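Home Kitchen Workshop Storage Tips Contact

Collecting practice runs for a two-armed robot: tips for the home workshop

Start in a simulated room and move to the bench later. Resets are quicker and no crockery gets broken. 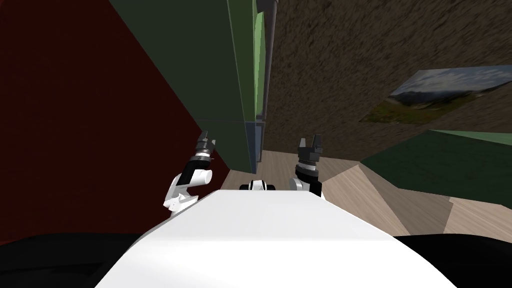

Dougal Menzies wrote in to say he would do the real bench first, as simulated cupboards never stick the way his do. Fair enough, but keep the first 200 runs simulated and save the sticking doors for September.

Pick one job and write it down in a single line, such as "open the cupboard and put the cup in". If you need the word "then" more than once, split it into 2 jobs.

Move the starting position a little every time. A system trained on one spot learns that spot and little else.

Drive the arms at the speed you want copied. If you stop to think, the pause goes into the recording too, and you will see it come back later as a robot that hangs about in front of the cupboard.

Keep your fumbles, provided you recovered from them. A missed grasp followed by a good one is worth having. Put runs where you gave up in a separate folder and label them as failed.

Stop after 30 runs and have a cup of tea. Tired hands make sloppy paths.

Play back a few runs from each batch before starting the next. Florence Sandhu lost over 400 to a wrong setting on the left gripper, which she could have caught on the first morning.

Name folders by job, date and driver, as in "cupboard, 1 Jun 2026, Florence". Back them up the same evening.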